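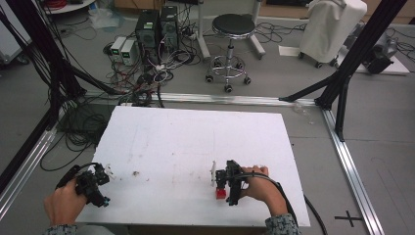

Clorkemeck Bench Planning Pack

README for the equipment list, the budget sheet and the small set of recordings that goes with them

Welcome, and thank you for looking in. This pack grew out of a string of long emails about what we ought to buy for our hand-held gripper work, and in the end it seemed kinder to everybody to put it all in one place. It is meant for people planning a bench of their own, perhaps for the first time (and perhaps with a finance office that would like to know why a pair of plastic fingers needs a budget line at all!).

What you will find inside

equipment.csv – one row per thing we bought or mean to buy, with 115 rows at present
budget.csv – the same rows grouped by when the money goes out
recordings/ – 70 short recordings of small tabletop jobs done with the hand-held grippers
notes.txt – odds and ends, a bit rambling, sorry

The recordings are here because a price list on its own is hard to judge. If you can watch somebody bringing a gripper down over a small cube on a plain white board, you soon get a feel for how much reach you want, how much cable you need to leave spare, and how wide the fingers have to open. I would watch a few before opening the spreadsheet, with a cup of tea if you have one.

How the budget is laid out

Each row carries a stage: "first order", "second order" or "can wait". Our first order went in during February and covered the grippers, the rails for the floor frame, power supplies and the two computers. The Jera rows are the frame parts and the Ngubane rows are the gripper motors. Rollari is the name of our gripper design, so anything marked Rollari is a part we print ourselves, and the price given is for filament only. Please do add something for the hours, which we never managed to work out properly.

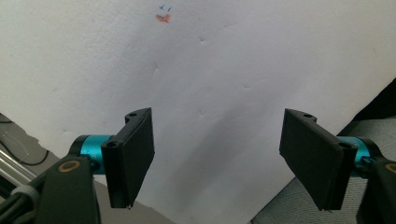

Clorkemeck Bench team
Equipment planning and upkeep

The fingers are the part we get asked about most. They are flat black pads held on with screws, and we list them as a consumable, with 31 spares in the plan. That sounded like a great many when we first wrote it down, and I did try to talk the number lower, but edges fray and it is so much nicer to reach into a drawer than to wait on the printer. The teal joints they mount on are a separate row, as are the brass-coloured rings, so you can copy one without the other.

Do leave room for the dull things too. Cables, clips, straps, floor tape and plain white sheets to work over come to 11 rows between them, and they were the rows we had most wrong in the first draft. Paper and board get marked and dimpled with use, so they sit under running costs and want topping up.

Known gaps

Delivery charges are missing from most of the second order.
Furniture is left out altogether, stools included.
Prices do not include tax.
A few recordings have no matching note of which spare parts were fitted.

Using the pack

Copy whatever helps, change it to suit your own room, and tell us if a sum looks wrong. The stage column is the one most worth keeping, even if you throw away all our prices.

Last updated Jun 29, 2019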